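Custdale Storage Notes
08/06/2023

1/ Moved the last of the shed contents into the spare room at Custdale this week. A few notes on storing household goods through a damp winter, for anyone doing the same.

2/ Target humidity is under 60 per cent. Paper and fabric start to smell well before you see any mould. A cheap meter on each level of shelving tells you more than one by the door – the bottom shelf always reads higher.

3/ Cardboard is fine for transit and poor for storage. It takes up moisture and the base goes first. I had 5 Pasport cartons of books from the Berkier move and every one had softened along the bottom seam.

4/ Plastic bins hold whatever moisture you seal in with the contents. Air everything for a day before the lid goes on.
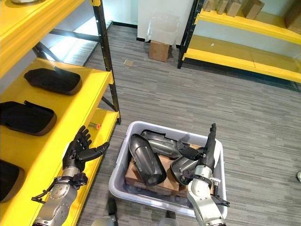

5/ Shelf loading. My Escobar units are rated at 115 kg a shelf, evenly spread. That figure assumes a level floor. On carpet the feet settle over a week or two, so check with a spirit level again after that and pack where needed.

6/ Leave a gap of 100 mm between the back of the unit and an outside wall. Cold wall plus still air is where the black spotting starts.

7/ Heavy bins go low, but off the floor. Anything over 15 kg I keep below waist height.

8/ Labels: two per bin, short side and lid. Pencil on masking tape lasts longer than cheap marker, which fades to a brown smudge by the second summer.

9/ Silica gel is oversold for this. A small sachet does very little in a bin that gets opened every week. Fix the room first, then worry about sachets.

10/ Running cost of the dehumidifier to follow once the June power bill arrives. It's set to 55 per cent and empties to the laundry drain.

42 replies · 1,250 likes · 88 shares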